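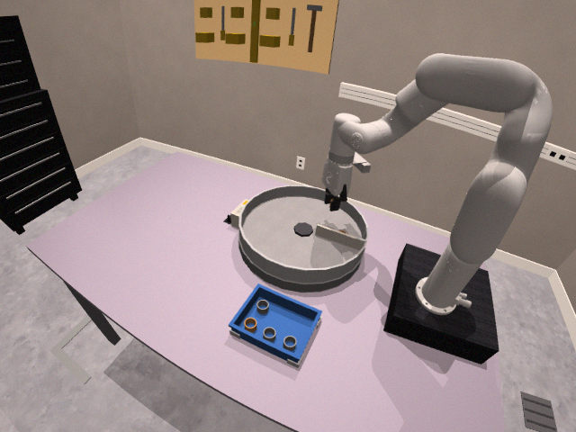 Home internet gear editor, Neltmont

Toltar Puteleo Home Gateway

Toltar says the Puteleo will fix slow Wi-Fi in any house. We stock it, and we would still ask you to read the plan terms before you order. The box costs $80 if you buy it outright. Rent it from Toltar at $9 a month and you pass that price before the first year is up.

Works with: Toltar cable and fiber plans
Ethernet ports: 2
Part number: 2678
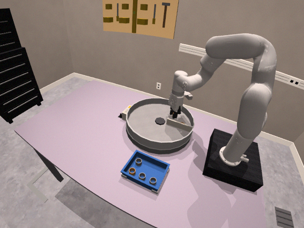
"Whole-home coverage" is a phrase we don't trust on any carrier's box. Toltar gives no wall type and no floor plan for the claim. Put the gateway out in the open, on a wide tabletop like the one the white arm stands on, and keep it out of the TV cabinet. If the far bedroom still drops calls, a faster plan won't help much, whatever the sales line tells you.

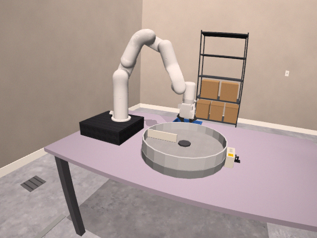 Eskola writes that the monthly rental stayed on the bill until December, well after the old box went back, and that it took two calls to get it removed. Keep your return receipt.

No contract needed when bought from us. Toltar's activation fee is extra.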